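Paper cup

A paper cup is a disposable drinking vessel made mostly from paperboard, usually with a thin lining that keeps liquid from soaking through. It is one of the most familiar objects of daily life, and also a surprisingly clever piece of folding, rolling and sealing. Paper cups are used for coffee, tea, water, soup, ice cream and, in countless classrooms, for growing beans.

Contents
History
Construction
Lining
Sizes
Reuse and recycling
See also

History

Cups made of paper have a very long past, but the modern throwaway cup belongs to the early twentieth century. Before then, many public water barrels and fountains in the United States had a single shared dipper or cup, and travelers all drank from it. Health campaigns against the shared cup opened the door to cheap single-use ones, first in trains and offices and later almost everywhere. Early cups were often coated with wax, which worked beautifully for cold water and rather badly for hot coffee, as the wax could soften and come off into the drink.
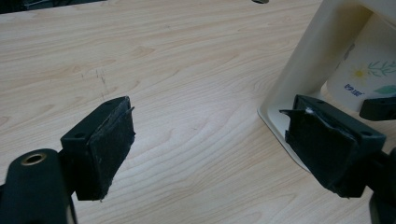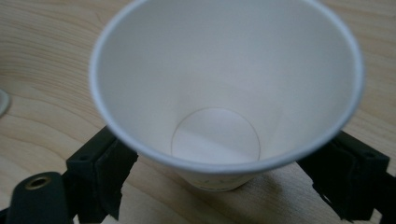
Construction

Most paper cups are built from two pieces of board, a curved side blank and a round base. The blank is wrapped around a tapered form and its two ends are sealed together, making the side seam. The base disc is then fitted in and the lower edge of the wall is folded over it. An empty white cup viewed from overhead, like the one shown, gives a fine look at this joint, a thin, darker line circling the floor where the disc meets the wall. Last comes the rim, which is curled outward into a tight roll. That little roll does a wonderful amount of work! It stiffens the mouth of the cup, feels smooth against the lip and gives a lid something to grip.

The taper matters just as much. It lets cups nest inside one another, so that a tall stack fits in a small carton.

Lining

Plain paperboard goes limp when wet, so the inside is given a barrier. Polyethylene, a common plastic, replaced wax for most hot drinks. Some makers use a plant-based plastic called PLA instead, and water-based coatings are also found. Cups for iced drinks may be lined on both faces, as moisture from the air collects on the outside.

Double-wall cups add a second layer of board with air trapped between the two. Ripple cups do the same with a ridged outer sleeve, and they are a delight to hold on a cold January morning.

Sizes

In the United States, cups are sold by the fluid ounce. Small espresso and tasting cups hold 4 ounces, while cold drink cups can reach 30 ounces or more.

Reuse and recycling

The lining makes recycling harder, because paper and plastic have to be separated in the pulping tank. Mills with the right equipment can recover the long, strong fibers, which are well worth having.

See also

Drinking straw
Paperboard
Water fountain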